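Grestthorpe Recipe Box Exchange: Frequently Asked Questions

If you are thinking about joining, please read this page before you fill out the form. Most of what people email about is covered.

What is the exchange?

It is a monthly swap for people who write about food or cook at home and like trying other people's recipes. You send a handwritten or printed recipe and a dry ingredient that goes with it. Someone else sends you theirs. You cook what you got and, if you have a blog, you write it up.

How is this different from a snack swap?

The recipe is the main thing. Store-bought treats are welcome as extras, but a box with only candy and chips in it doesn't count. We want the person on the other end to be able to make something.

Do I need a blog?

No. Readers can join too. If you don't have a blog, you send a short write-up and we post it on the Grestthorpe page with the others. Your write-up can be up to 200 words. A photo is nice to have but not required.

How does matching work?

You are given two names. One is the person you send to, and the other is the person who sends to you. They are almost never the same person. Matches are drawn fresh every month, and we try not to repeat a pair within the same year.

When do matches go out?

In the first week of the month, by email. Check your spam folder before you write to us. If it isn't there either, look at the sign-up form confirmation and make sure your address was typed correctly. Typos are the usual problem.

What should I do when I get my match?

Send a hello. Ask about allergies, foods they can't stand, and what kitchen equipment they have. Plenty of members don't own a stand mixer, and one of our groups cooks mostly in dorm kitchens.

How much should I spend?

There is no set amount. Keep it modest. A bag of lentils and a good soup recipe is a perfectly fine box. Please don't spend more than you would be comfortable spending every month, even if last month's sender went all out.

What can't I send?

Anything that needs to stay cold, anything in glass without proper padding, alcohol, fresh meat, and home-canned goods. Home-baked items are allowed if your match says they are fine with them. Cookies and granola travel well. Frosted cakes do not. Chocolate is a bad idea from June on unless you both live somewhere cool.

What is the Poria list?

Poria is our name for the list of members who need a fully gluten-free box. If you check that option on the form, you will only be matched with senders who have agreed to follow the packing rules for it. Those rules are sent with the match email. Please don't sign up as a Poria sender unless you are willing to read every label.

What is the Nugroho month?

Once a year, in May, everyone sends a recipe built around a spice blend. It is named after the first blend that was passed around the group. You can mix your own or buy one. If you mix your own, write down everything in it and tape the list to the bag.

Can I join from outside the United States?

Canada has its own group with its own matches. We don't run matches across the border anymore because customs forms and postage got to be too much trouble. For everywhere else, there is Fukden, a sister exchange that works by email only. Members trade recipes without the box.

My box hasn't come. What now?

Wait until the last day of the month, then write to your sender first. Most late boxes are held up in the mail. If you don't hear back in 4 days, write to us and we will step in. Include the name of your match and the date of your last message.

What happens if someone doesn't send?

The first time, we ask them to make it right. If they don't, they are taken off the list. We keep a few people on standby who will send a replacement box, so you shouldn't go without for long.

Can I skip a month?

Sure. The form is new every month, and you are only in if you fill it out. You don't have to tell us you are sitting one out. What causes trouble is dropping out after matches have been sent, so please look at your calendar first.

When should I post my write-up?

On reveal day, which is the last day of the month. Say who sent your box, link to their blog if they have one, and include the recipe only if they said it was okay to share. Some recipes come from family members who would like to keep them private.

What if I didn't like the recipe?

You can say it wasn't to your taste. Please be polite about it. You can also write about how you changed it, and a lot of members enjoy reading those posts the most.

Can I use the badge on my blog?

Any current member can. There are 2 sizes, one for sidebars and one for the bottom of a post. Please link it back to the sign-up page and don't change the colors. 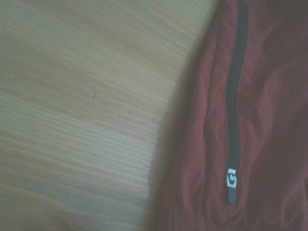

Can I ask to be matched with a friend?

We don't take requests for matches. If you and a friend both sign up, you may be paired by chance, and you are free to trade boxes on your own at any time.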